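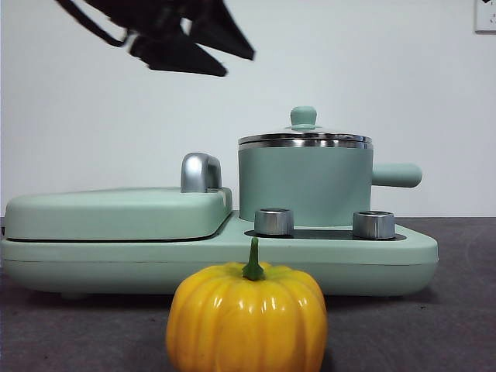 The gripper on the move over the green breakfast station, with the toy pumpkin up front.

What I'd Tell You Before You Buy a Second Arm

A few of you wrote in after the July issue asking how we put together the equipment budget for our kitchen bench, and whether I'd share the spreadsheet. I will, once I've taken out the column where I argue with myself. In the meantime, let me walk you through the thinking, because we're in the middle of planning the next round and I have opinions!

Quick background for new subscribers. We run a small manipulation lab at Vollholm, one bench in use and a second one on the wish list. The work is household stuff: lids, handles, knobs, picking up a thing and putting it down somewhere sensible. When I took over purchasing from Viorica Văduva she handed me a folder of quotes and said, "Start at the fingers and work backward." I nodded as if I understood and then did the opposite for months.

What I did was start at the arm. Everybody starts at the arm, it's the exciting part. I had three quotes open and I was comparing reach and payload like somebody shopping for a truck. Payload! We lift toy vegetables and small saucepans. The question I should have been asking was what the fingers need to close on, and how much room there is when they get there.

Look at the breakfast station and you'll see what I mean. One appliance, and you've got a curved chrome handle on the grill lid, a straight round handle sticking out sideways from the saucepan, a tiny round knob on the pot lid, and two metal control knobs sitting right in front of the pot. Those are very different grabs, all squeezed into one countertop gadget. Shiny chrome is also its own headache if your cameras are fussy about reflections (ours are). I now keep a list of every surface we want to grip, and that list goes to the gripper vendor before we talk about anything else.

So, the gripper. We asked for quotes from Jerketti and Desesico. I liked both, and they were closer on price than I expected. Jerketti's quote was lower on the front page, but spare fingers were extra, the mounting plate was extra, and the cable kit was extra. Desesico put all of it in one number. By the time I'd added everything up the gap was 299 dollars, and it had switched direction. Please read page two of your quotes. Read page three if there is one.

Spare fingers deserve their own paragraph. Fingers wear, they get bumped, somebody swaps them and puts one on backward. In our first year I budgeted for one spare set and felt very responsible. This year I've put in for three, plus a bag of the little screws, and Roxana Stoica (who runs the bench most days) still thinks I'm being cheap.

Then there are cables. I cannot tell you how boring I found cables until I had to pay for them. A cable on a moving arm bends every time the arm does, so buy the flexible kind rated for it and buy it longer than you think. We paid for a short one, it pulled tight at the far side of the table, and we bought the long one a month later. You can guess how I feel about that line on the spreadsheet.

Now my favorite category, the props. Our whole prop budget for the year is 300 dollars, and it's the best money we spend. Small appliances go on sale all the time and the play food is next to nothing. A plastic pumpkin gives you ribs, gloss and a silly little stem to deal with, for less than lunch. I'd say put props in as a proper line with a name and an amount. When they come out of "miscellaneous" they're the first thing to get squeezed, and then you've got a very nice robot with nothing to do.

Two buying rules for props, both learned from my own mistakes. First, buy two of anything you plan to use for a long project. Colors get discontinued, and a replacement in a different shade is a different object as far as your old recordings are concerned. Second, measure the footprint. A long appliance can eat up a table fast, and you still need space in front of it for whatever you're moving around.

Tables, then. The quote from Hájek for the second bench came in with a top they describe as matte dark gray, and I'm leaning that way. Pale objects stand out nicely against a dark top, and I'd sooner pay for a dull surface once than keep fiddling with lamps. Ecaterina Bucur wants a top with threaded holes all over it so she can bolt things down. That costs more, and I haven't decided. If you have one and love it (or hate it!), drop me a line.

The part of the budget I got most wrong was time. I planned on 18 hours for setup the first time. Mounting, wiring, calibration, a safety walkthrough, getting the cameras to agree with each other. We used over 100. It didn't show up as an invoice, so it was easy to ignore, but those were Roxana's hours and she had other plans for them. For the second bench I'm writing setup hours right next to the hardware cost, same page, same size type.

As for where we are today: the gripper choice is settled (Desesico), the arm is down to two, and the table depends on whether Ecaterina wears me down. I'm also asking for a small reserve that isn't assigned to anything. Last time I was talked out of it and ended up raiding the prop money for a power supply, and I'm not doing that again.

If you'd like the spreadsheet, reply to this newsletter and I'll put you on the list. Tell me what you're gripping, too. I'm collecting answers for the next issue, and so far I've got a lot of mugs.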